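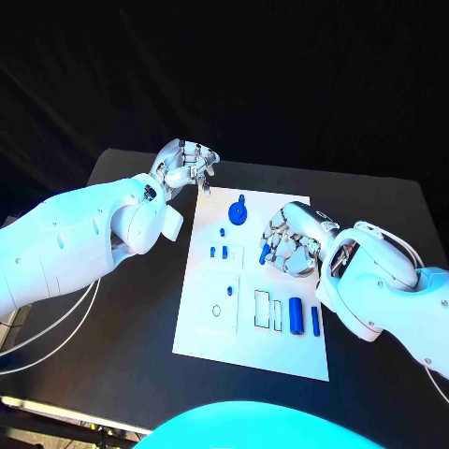
Issue 176, page 4

About Rikwood

Hi, and welcome! We're a small evening language school on the second floor of the old Hallico building, right over the shoe repair place (use the side door, the front one sticks). I started Rikwood because I'd taken three years of Spanish in high school and still couldn't order a sandwich. I wanted a class where you talk from the first night, even badly, and that's pretty much what we still do.

We teach Spanish, Italian, Polish and Ukrainian, all in the evening, all in small groups. Class starts at 6:30 and there's a tea break in the middle that always runs long. I gave up fighting that years ago, because the best conversations happen by the kettle!
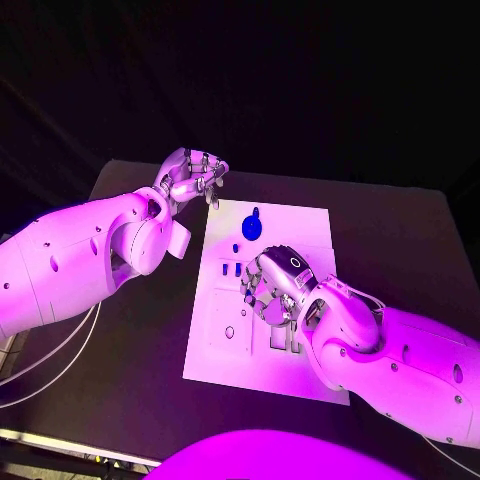 Pink light over the tabletop

Our beginner course is called Zeledum. It's a word we made up, so everybody walks in equally clueless about how to say it. You get 2 terms, one skinny workbook and a lot of role play: renting a room, calling the dentist, complaining about soup. We don't give grades. There is homework, but it's mostly listening, and you can do it while you fold laundry.

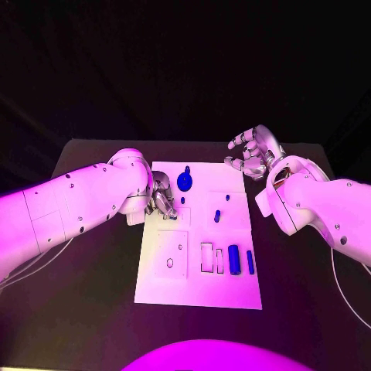
Am I too old for this, a reader wrote to us in November, I'm 71 and I forget the word for "spoon" before I've closed the book.

No, you're not, and please come! Half of any class forgets the word for "spoon." We bring old words back week after week until they stick, and if you miss a night you can sit in with another group and catch up.
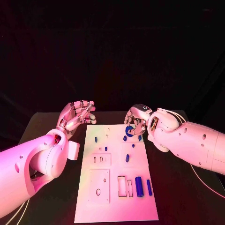
Photo: Rikwood

Once you've got the basics, there's our lending library, the Holovko Shelf, which has grown to 2,210 books, comics and cookbooks. Borrow whatever you like for the term (pencil notes in the margins are fine, I love finding them).

Want to try us out? Wednesday is open night, free, no sign-up. Come up the stairs, grab a mug and sit wherever there's a chair.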